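Notes on swapping fingers on the hand-held gripper, old set vs. new set. Thread.

Old set: bare printed fingers from Jivetti. Stiff, light, fine on boxes. They dropped anything with a curved side. Out of 68 picks on the mixed bin I stopped trusting the log and started over.

New set: padded fingers from Skitance. Same mount, same stroke. Nhi Mạc did the calibration on 5/25/24 and the numbers have held. 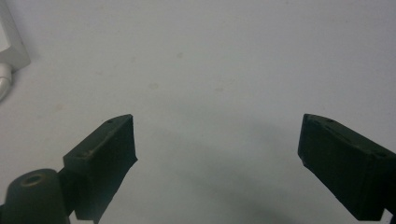

Exposure was the first thing to sort out with the wrist camera. Auto mode sees dark fingers on a pale table and lifts everything until the table clips. I lock it now. With it locked, the two small holes on top of each finger stay readable, so I use them as tracking points for jaw width. The soft shadow between the jaws gets masked out before segmentation.

Jaw width from the holes agrees with the encoder to 2 mm when open. Closed is worse, 4 mm, and I blame pad compression.

Sarmīte Eglītis asked about controllers. Ran both. The Chisholm board has less jitter at low speed. The Vilovitz one reconnects faster after a dropout. Staying on Chisholm for now.

Next is pad wear. Plan is 10 sessions on the same pads, measuring the gap at the tips after each one. Results in August.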